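Kedari Community Workshop
Handout 2: Flattening and Folding Cardboard
Monday, December 13, 2021

Welcome back, everyone, and thank you for bringing in so many boxes last time. We spent the October session talking about what cardboard is made of, and I promised that in this one we would finally get our hands on it. If you missed the first handout, don't worry, you can follow this one perfectly well without it.

Let's start with the grain. Corrugated board has a wavy layer glued between two flat ones, and the waves all run the same way. Fold along the waves and the board gives in easily, with a nice straight crease. Fold across them and it fights you, then buckles where it pleases. Before you bend anything, look at a cut edge and find the little tunnels — they tell you which way the board wants to go. I still do this every single time, and I have been taking boxes apart for longer than I care to admit.

Next comes the tape. Shiny packing tape is stronger than the paper under it, so a taped strip will hardly ever fold where you want it to. Slit the tape along the seam before opening the box out flat. If you are saving the board for a project, leave the tape on for now and trim that whole strip away later. Pulling it off usually takes the top layer of paper with it, and then you have a fuzzy patch that won't hold glue. If the box is going to recycling, peel off what comes away easily and check what your own pickup service asks for.

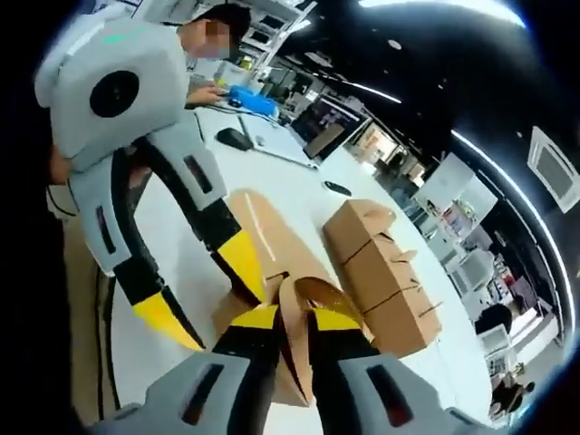
Fig. 1. Folded cardboard with brown packing tape, a flat sheet, and a box with its flaps partly open.

A crumpled fold isn't the end of the world, by the way. Open it up gently, press it from both sides, and leave it under a heavy book for 30 minutes or so while you get on with something else. It will never be quite as stiff as it was, but it makes perfectly good padding or a divider inside another box.

As for boxes you want to keep whole, open the flaps one pair at a time and notice which pair was on the outside. Those go back last. Small tabs along an edge are worth treating kindly, as they tear at the corners if you hurry them — and once a tab is gone you'll be back to using tape.

For next time, please bring one box you have opened out yourself, with an arrow penciled on it showing the direction of the grain. Any size will do. The reading is the short Plonthorpe booklet on paper and board, just the first chapter, and there are spare copies on the shelf by the door.

4 comments | 2 shares

Contact | Copyright 2021 Kedari Community Workshop | Back to top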